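4. Color and the Guessing Shopper

4.1 Background

Shoppers decide what is in a package long before they read what is in it. The literature on this point is large, mostly in agreement, and somewhat smug about it, having been written by people who presumably also grab the blue carton when they meant to buy the green one. Earlier work has shown that color is the first thing remembered about a household product and often the last thing forgotten. Ask people to name the brand of detergent under their own sink and many will look at the ceiling. Ask them what color the bottle is and they answer at once, and are usually right.

What has been studied less is what happens when color is all there is to go on. A shopper in an unfamiliar country, or in an unfamiliar aisle of a familiar one, faces labels in a script or a jargon that offers no help at all. We wanted to know how people guess in such cases, how sure they are of their guesses, and whether the sureness has anything to do with being correct. Readers who like to skip ahead may turn to Section 4.4, where they will find that it does not have much.

4.2 Participants and setting

We recruited 328 adults at two supermarkets of the Hunditz chain, one in a town center and one beside a highway exit. Both stores let us use a folding table near the returns desk, a spot with plenty of foot traffic and a captive, if not always cheerful, crowd. Sessions were held in April between ten in the morning and four in the afternoon. Each person was given a store voucher for taking part. Several asked whether the voucher could be used on wine. It could, and this did more for recruitment than our posters did.

We left out anyone who could read the language on the test labels, as well as anyone who worked in packaging, since packaging people have opinions. A further 62 people began the task and did not finish it. The most common reason given was frozen food.

4.3 Materials and procedure

The stimuli were photographs of packages bought from import grocers and household suppliers. We chose items whose labels would be unreadable to our participants and whose shape left room for more than one reasonable guess. Sideways views were used along with upright ones, as earlier studies by the Treloar group have relied entirely on packages standing at attention on white backgrounds, a pose that few bottles hold once they have been brought home. A bottle lying down hides part of its label and gives the viewer more color and less writing, and that suited our purpose nicely. Figure 2 shows a bottle of the kind we had in mind, with an orange body, an orange cap and a red label band lettered in white Chinese characters.

For every photograph, participants answered three questions. They said what sort of product they thought it was, in their own words. They rated how sure they were on a scale running from "wild guess" to "would bet my lunch." Last, they said where in the house they would keep it. The third question was added after a small trial run, in which people who could not name a product at all turned out to have firm views on whether it belonged near food.

Answers were sorted into broad groups (food, drink, laundry, kitchen cleaning, bathroom cleaning, personal care, car and garden, other) by two coders working apart. Where they disagreed, the answer was talked over until one of them gave in. "Some kind of juice for floors" took most of an afternoon and was finally placed under other.

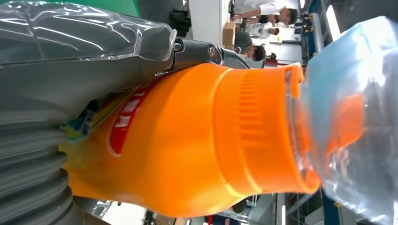
Figure 2. Orange plastic bottle lying on its side, with ribbed screw cap and red label band.

4.4 Results

Three patterns stand out. The first is that color steered the guesses more strongly than shape did. Orange packages drew two families of answers, citrus drinks and citrus-scented cleaners, and very little in between. The same person would often waver between the two out loud, and then settle on one with a confidence that the wavering had done nothing to earn. Blue packages pulled people toward laundry and bathrooms. Green ones were called natural, whatever that was taken to mean, and were more likely to be kept within reach of a salad.

The second pattern concerns caps. Participants treated the cap as evidence in its own right. A wide one suggested pouring, a narrow one suggested squirting, and a cap in the same color family as the bottle made people feel that the whole thing had been "thought through," as one of them put it. A cap in a clashing color was read as a warning. This agrees with the design notes in the Mitutow packaging guide, which advises a contrasting cap for anything that should not be drunk. It is sound advice. We would only add that much of the industry does not appear to have read it.

The third pattern is the one we find hardest to be cheerful about. Sureness and correctness were barely related. People who would bet their lunch were wrong nearly as often as those who were guessing wildly, and they were far less likely to say they would look for more information before opening the package. Asked what they would do to check, the largest group said they would smell it.

4.5 Discussion

It would be easy to read these results as a complaint about shoppers. We do not mean them that way. Guessing from color works well most of the time in a store one knows, and nobody has the patience to read 700 words of fine print over a bottle of dish soap. The trouble starts when the habit travels. Color codes that feel like laws of nature are mostly local agreements, and a shopper who crosses a border – or just an aisle – carries the old agreement along without noticing.

Our study has limits. The photographs gave no sense of weight, and several participants said they would have known at once if they could have given the thing a shake. They may be right. A follow-up study with real packages is planned with the Taketti test kitchen, which has agreed to lend us a room on the condition that the bottles stay shut.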